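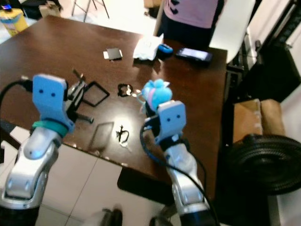

搜索本书内容 输入关键词 搜索

第六章 小物的归置

学习要点

学完本章后，应当能够：
说出家庭小物的常见类别，并说明分类的依据；
区分“常用位”“暂存位”和“收存位”；
按照先清空、再分组、后归位的顺序整理一张桌面；
为钥匙扣、挂绳、小毛绒挂件等带环、带绳的物品选择合适的收放方式；
填写一份简单的小物登记表。

6.1 桌面为什么容易乱

前几章讨论的是衣物、餐具和书籍。这几类物品体积较大，形状比较规则，家里通常有专门的柜子或架子存放。本章讨论的是小物，也就是一只手能握住、没有固定柜位、又经常被随手放下的东西，例如钥匙扣、毛绒挂件、挂绳、空相框、发圈、充电头、硬币、票据和笔帽。

小物最常落脚的地方是桌面。一张深棕色的长方形桌子，桌面光亮，放上一个蓝色的小毛绒玩具，旁边再放一个带环的黑色小物件和一个黑色的方框，看上去并不算多。但是这三样东西用途不同，归处也不同。毛绒玩具如果带有金属环，可以挂在包上或钩上；带环的黑色小物件要看它连着什么；方框要看是配着别的东西使用，还是已经闲置。如果不作区分，一起扫进抽屉，下次找其中一样时就要把抽屉翻一遍。

桌面变乱一般有以下几种情形：

第一，物品没有归处。买来或收到之后从未决定放在哪里，于是一直留在第一次放下的地方。

第二，物品有归处，但归处太远或太高。例如钥匙钩装在卧室，进门的人却总在餐桌旁放下包。

第三，物品正处于使用中途。挂件从旧包上取下，还没有装到新包上；相框拆开，还没有放进新照片。这类物品暂时留在桌上是合理的，但需要一个期限。

第四，物品不属于这张桌子的使用者。家里几个人共用一张桌子时，谁也不愿意替别人决定东西放在哪里。

整理之前先判断属于哪一种情形，再选择办法。前两种情形要调整归处，第三种情形要设暂存位，第四种情形需要家人商量。

6.2 小物的分类

本书采用两级分类。第一级按使用频率，第二级按形状和连接方式。

按使用频率，小物分为三组。
每天用到的：门钥匙、交通卡、眼镜。
隔一段时间用到的：备用钥匙、卷尺、替换挂绳。
很少用到但需要保留的：纪念品、成套配件中的零件、空相框。

按形状和连接方式，可以再分为块状、片状、条状和带环四类。前三类比较容易理解。带环类指物品本身带有圆环、扣、绳圈或链条，可以悬挂，也容易互相缠绕。毛绒挂件多属此类。同一件物品可能兼有两类特征，例如毛绒挂件的主体是块状，环是连接件。这时以连接件为准，归入带环类。

片状物品中有一种中间镂空的框形物，如相框的外框、杯垫的边框。框形物平放时占地不小，中间的空处又放不住东西，竖放可以节省位置。拆开的外框应与背板、玻璃放在一起，并用纸条注明属于哪一个相框。

6.3 三种位置

常用位
常用位设在使用地点一臂之内，不加盖，不叠放。一个常用位只放一组物品。门边的钥匙钩、书桌右手边的笔筒都是常用位。

暂存位
暂存位用来放处于使用中途的物品。它可以是一只浅盘或一只敞口的小盒，大小以平铺一层为限。盘子放满时就要清理。暂存位不应设在抽屉里，关上抽屉以后，里面的东西很容易被忘记。

收存位
收存位用来放很少用到但需要保留的物品，可以加盖，可以叠放，外面必须有标签。标签写物品名称，不写“杂物”“其他”一类的词。

课文案例

Canan Kaplan 在 Skemside 租住一间公寓，餐桌兼作书桌。她在桌角放了一只浅盘作暂存位，又在门后装了一排钩子。起初她把所有挂件都挂在同一个钩子上，取钥匙时常常连带扯下别的东西。后来她按人分钩，自己的钥匙单独一个钩，同住的 Nelu Sima 用另一个，不常用的挂件收进带标签的盒子。餐桌在吃饭前只需要移走一只浅盘。

讨论：案例中的餐桌属于 6.1 节所列的哪一种情形？如果门后不能装钩子，可以怎样调整？

6.4 整理桌面的步骤

整理一张普通桌子，按以下步骤进行。

一、准备一块布、一只浅盘、几张纸条和一支笔。
二、把桌上的物品全部移到旁边的平面上。不要边移边决定去留。
三、擦拭桌面。光亮的桌面容易显出手印和细小划痕，宜用拧干的软布顺着一个方向擦，再用干布擦一遍。带金属环的物品不要在桌面上拖动。
四、将物品按使用频率分组，再挑出带环类。
五、解开缠在一起的环、链和绳。先找到环的开口，再松开绳，不要用力拉扯。毛绒表面若被金属环勾住，应把环向绒毛倒伏的方向退出。
六、逐组归位。找不到归处的物品放入浅盘，并在纸条上写明需要做的事，例如“换到新包上”“配玻璃”。
七、把浅盘放到约定的地方。

初次练习时，第四步用时最长，属于正常情况。熟练以后，第四步和第六步可以合并进行。

6.5 带环小物的收放

悬挂是最简便的办法。钩子之间应留出一个挂件的宽度，避免相邻的绒毛和链条互相接触。较重的钥匙串与毛绒挂件分开，以免压扁绒毛。

没有墙面可用时，可以用分格盒。每格放一件，环朝同一个方向。链条较长的，先绕成小圈再放入。格子不够时宁可另备一只盒子，也不要在一格里放两件。

毛绒挂件收存以前应除尘。用软毛刷轻刷表面，接缝处和突出的小部件周围要刷得更轻。能否水洗，以缝在上面的洗标为准；没有洗标的，只用微湿的布擦拭，并在通风处晾干。

6.6 登记表

物品较多的家庭可以使用登记表。表格至少包括名称、类别、位置、使用者四栏。填写时名称要具体，写“蓝色毛绒挂件”，不写“玩具”。位置写到格或钩，例如“门后，左起第二钩”。

本章附表沿用 Seppälä 式登记格式，空白表见第 77 页。

练习

1. 观察家中一张桌子，列出上面的小物，注明各自属于常用位、暂存位还是收存位。
2. 选一件带环的小物，分别尝试悬挂和分格两种收放方式，各用三天，记录取放是否方便。
3. 一只拆开的相框，外框在桌上，背板在抽屉里。说明应当怎样处理，并写出标签内容。
4. 与家人商量共用桌面的使用办法，写成不超过五条的约定。

最后更新：八月

相关章节
第五章 书籍与纸张
第七章 抽屉的分隔
第八章 门厅与挂钩
附录二 Surunano 分格盒尺寸对照
阅读材料：Wusport 旧宅的储物间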